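Werbe-T-Shirt

Das Werbe-T-Shirt ist ein bedrucktes Oberteil mit kurzen Ärmeln, das von Firmen, Vereinen oder Veranstaltern verschenkt oder unter Herstellungskosten abgegeben wird. Es zählt zu den sogenannten Streuartikeln, obwohl die Abgrenzung zum gewöhnlichen Fanartikel in der Literatur uneinheitlich gehandhabt wird.

Begriff

Die Bezeichnung wird im Handel großzügig verwendet. Manche Anbieter führen darunter jedes Shirt mit Aufdruck, andere nur solche mit Firmennamen. Eine verbindliche Definition fehlt. Der Textilkundler Omar Mahasneh schlug vor, allein die unentgeltliche Weitergabe als Merkmal gelten zu lassen; durchgesetzt hat sich das nicht, vermutlich auch deshalb, weil viele Shirts erst verkauft und die Restbestände später verschenkt werden.

Herstellung

Üblich ist Baumwolle oder ein Mischgewebe mit Polyester, meist als Single-Jersey gestrickt. Bei größeren Auflagen wird im Siebdruck gearbeitet, bei kleinen im Digital- oder Transferdruck. Die Druckerei Sikora gibt 200 Stück als Grenze an, ab der sich der Siebdruck lohne. Der Wert stammt aus der hauseigenen Preisliste und ist nicht unabhängig geprüft. Auch Angaben zur Waschbeständigkeit beruhen häufig auf Versuchen der Hersteller, deren Bedingungen selten offengelegt werden.

Werbewirkung

Dem Werbe-T-Shirt wird eine lange Nutzungsdauer nachgesagt. Die oft zitierte Proston-Umfrage erfasste 1434 Personen, von denen 88 Prozent angaben, mindestens ein solches Shirt zu besitzen. Über das Tragen in der Öffentlichkeit sagt das wenig aus. Gefragt wurde nach dem Besitz, und ein Shirt im Schrank oder unter dem Malerkittel wirbt für niemanden. Ob sich die Befragten an den Absender erinnern konnten, wurde nicht erhoben. Trotzdem taucht die Zahl in Verkaufsprospekten regelmäßig als Beleg für Markenbekanntheit auf.

Kritik

Beanstandet wird vor allem die Überproduktion. Nach dem Stadtlauf in Gokeston blieben im Mai mehrere Kartons in der Größe XL übrig, die später an eine Kleidersammlung in Urkadthorpe gingen. Ob sie dort Abnehmer fanden, ist nicht dokumentiert. Die Bezeichnung »nachhaltig« ist bei Werbetextilien ebenfalls mit Vorsicht zu lesen: Sie bezieht sich oft nur auf die Faser und lässt Färbung, Druck und Transport außer Betracht.

Siehe auch

Streuartikel
Siebdruck
Altkleidersammlung 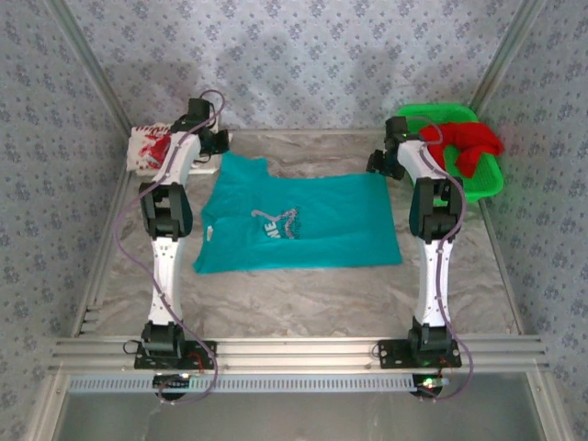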